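Dirkwood Lab, handout 5: the snagged cable

At Erkdale the arm stopped 19 folds into a run of 50 and reported a motor fault. The motor was fine. A cable loop had caught on the elbow, and the software, being polite, kept pulling. On your bench, follow the purple cable from the gripper down past the elbow to the base and note where the white ties hold it to the arm. Then find the slack between them and ask what it could grab. Write that down before pressing Start, please. Asberg pressed first.
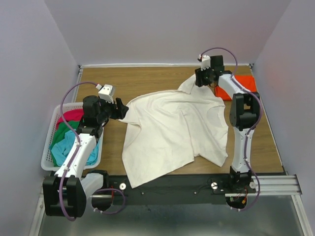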